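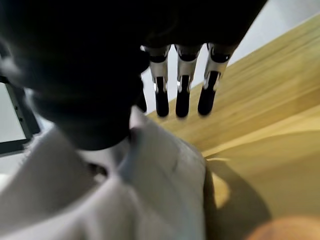

Three fingers, pointing down.

01/12/2018

Day 40 without sugar in my tea, and I still can't say I feel any different. I was promised clearer skin, deeper sleep and a sort of general lifting of the fog. My skin is as it was. I woke at ten past four this morning and lay there listening to the boiler. As for the fog, I'm not convinced I ever had one until I read the leaflet.

The leaflet came with the Prostura cushion, which I bought in October when my back was bad. I should have sent the cushion back the same week. It is a wedge of foam in a grey cover with a zip that catches, and you are supposed to sit on it for an hour a day, rising to four, until your spine has "remembered" its shape. My spine has remembered nothing. What the cushion does is tip me forward so that I slide very slowly towards the desk, and by eleven I have my stomach against the drawer. I've turned it round the other way and that is better, though the instructions say in capitals not to.

Anyway, the leaflet was tucked in the box and had a good deal to say about sugar, and dairy, and screens, and sitting with your legs crossed. Sugar was the only one I thought I could manage. I can't work out what any of it has to do with foam.

Rain until lunch. Went to the chemist for the plain ibuprofen and stood behind a woman who was being sold magnesium. The girl at the till said everyone was short of it. How does she know? I have never had my magnesium looked at and I don't suppose the woman had either. She bought two tubs. I nearly bought one myself just from standing there, which tells you how it works.

They have a whole wall of it now where the hot water bottles used to be. Turmeric, with and without black pepper. Something from a sea plant. A brown bottle called Zeltico that says it "supports natural balance", and I read every side of that bottle and never found out balance of what. It was more than I spend on meat in a week. Supports is a very good word for them. A chair supports me, and I've never thought I'd be poorly without one.

Chicken pie for lunch, the last of it, a bit dry at the edges.

Afternoon, did the thing I said I wouldn't and looked at my step numbers. The Tendent has been on my wrist since my birthday, and I have got into the habit of arguing with it. Yesterday I walked to the allotments and back by the long way, in mud, carrying a bag of leeks, and it gave me 813 steps. Today I sat at the kitchen table and rubbed butter into flour for mince pies, and it congratulated me. There was a little firework. I'd done my goal, apparently, in my slippers. So either I have been a fool to go out in all weathers or the thing can't tell a hill from a bowl of pastry, and I know which I think.

It also scores my sleep. Last night was "good". I was there and it was not good. The annoying part is that on mornings when I've woken up feeling perfectly all right and it says "poor", I do then feel tired, and I go about being tired until dinner. I've caught myself at it more than once. I would take it off, but the heart rate side is supposed to be useful at my age, and I'd only wonder.

Must write down about the talk, before I lose the thread of it. It was at the library on Thornes Road, upstairs, on sleep and ageing, and there was a decent turnout for a wet evening. The speaker was pleasant and had slides. He said a study had shown that people who went to bed at the same time every night lived longer. I put my hand up and asked whether it might be that people who are well find it easier to go to bed at the same time, and people who are in pain or working nights or up with a sick husband do not. He said that was an interesting point. Then he went on to the next slide. I looked the study up when I got in and there were 368 people in it, all from the one town, and they'd filled in their own bedtimes on a form. I would put down ten o'clock too, if a form asked me.

I don't say he's wrong. It probably does no harm to go to bed at ten. What I object to is the word "shown". A man can think a thing is likely and say so, and I'd listen to him with more patience than I had that evening.

There was a table at the back with Widmer lamps on it, the sort you sit in front of in winter. Strange how there is always a table at the back. I did sit in front of one for a few minutes while I was waiting for my coat to be dug out, and I had to admit it was very cheering, like being in a greenhouse. But so was the tea they gave us, and so was having a bit of company. You would need to do the lamp and nothing else, for weeks, and have somebody else not do it, and even then I'd want to know who was paying for the bulbs.

Thinking about Mother's remedies after that. Goose fat, brown paper, an onion in the sock. She swore by the onion. Every cold we ever had was cured by it inside a week, and it was years before it struck me that every cold anyone ever had was gone inside a week. We were made a fuss of, though, and she sat on the bed while she put it on, and I can still remember the warmth of it and the terrible smell. I wouldn't want to hear a bad word about the onion. I'm aware that isn't consistent.

Perhaps that is all the brown bottles are, and people want a bit of fuss and have no one to do the sock. If so I should be kinder about it. But Mother's onion went in the soup if we got better before bedtime, and it didn't cost what that Zeltico costs.

Mince pies: the first tray caught. Second tray fine. Pastry a bit short, needed another spoon of water. Have frozen a dozen and eaten 2, with a cup of tea, no sugar in it, though it does seem silly to hold out over the tea when there's half a bag of caster in the pastry. I shall go to the end of the week and then see. If I start again and feel no worse then I'll know, or at least I'll know as much as the leaflet does.

Back not bad this evening. I had the heating on early, took the ibuprofen at three, didn't use the cushion at all and spent an hour standing up rolling pastry. Could be any of those. Could be none of them, it was due a better day.

To do: ring about the gutter. Find the receipt for the cushion, they gave 60 days I think, check. Library book is due back (the one on bees, not finished, not very good). More butter. Ask at the surgery whether they can test for magnesium, and if they can, don't have it done.

Wind getting up now and the side gate is banging again.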